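Read-aloud chapter books for a 6 and 8 year old?

Page 1 of 1

marrowbone
Posted July 22, 2026
We just finished The Geese at Hokudstead and my two are asking for another one like it. It's the one with the four cousins who get sent to the grandmother's farm for a year. Old-fashioned, not much plot, lots of food. I read a chapter a night and each one takes me 21 minutes if there are no interruptions. Any ideas for what comes next?

pellgate
The obvious answer is the second book, Winter at Hokudstead. Same cousins, and the geese are in it more. I'd skip the third. The oldest cousin goes off to school and the author loses interest in the others.

Baiba Ots
I disagree about the third one. My daughter liked it best of all of them. The letters home from school are the funniest part of the series, especially the one about the soup. It does have a sad chapter near the middle (the dog). Read ahead so you know where it is.

pellgate
The letters are fine. There are too many of them. Out of 30 chapters I think half are letters, and a 6 year old is not going to sit through that.

Baiba Ots
Mine was 6 when we read it.

tuppence40
Have you tried the Dromley books? A brother and sister live over a bakery and deliver the bread before school. Each chapter is a separate story, so you can miss a night and nobody is lost. The first is The Dromley Bread Cart. They're shorter than the Hokudstead ones.

marrowbone
Is there anything scary in Dromley? The younger one does not do well with fires or floods.

tuppence40
There is a flood in the second book. It gets into the cellar and they carry the flour upstairs. No one is hurt and it's over in four pages. The first book has nothing like that. A boy gets locked in the church, but he has a sandwich with him and seems to enjoy it.

hollin_r
I'm going to go against the crowd. I read Dromley to my class in March and it didn't go over. The brother is always right and the sister is always sorry. The kids noticed before I did. One of them asked why she never gets to drive the cart.

tuppence40
She drives it in book three.

hollin_r
That's a long time to wait.

What did work was Zidunska's Aunt, by Tamošiūnaitė. It's a translation and reads very well out loud.

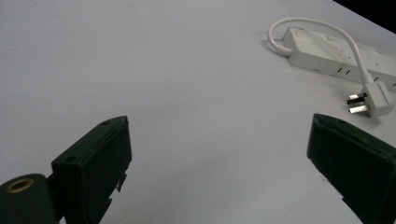 The girl in it is eight and keeps a list of every lie a grown-up has told her, and then she has to decide what to do with the list. The chapters are short. There are some long names, so practice them first. I got through it with a mixed group and even the wiggly ones stayed put.

pellgate
Seconding the Tamošiūnaitė. The ending is a little abrupt, though. We turned the page looking for more.

marrowbone
Thanks, everybody. The library has Winter at Hokudstead on the shelf and Zidunska's Aunt on order, roughly a two week wait. I'll start with the geese and leave the third book until the younger one is bigger.

Baiba Ots
Let us know what they think of the soup letter when you get there.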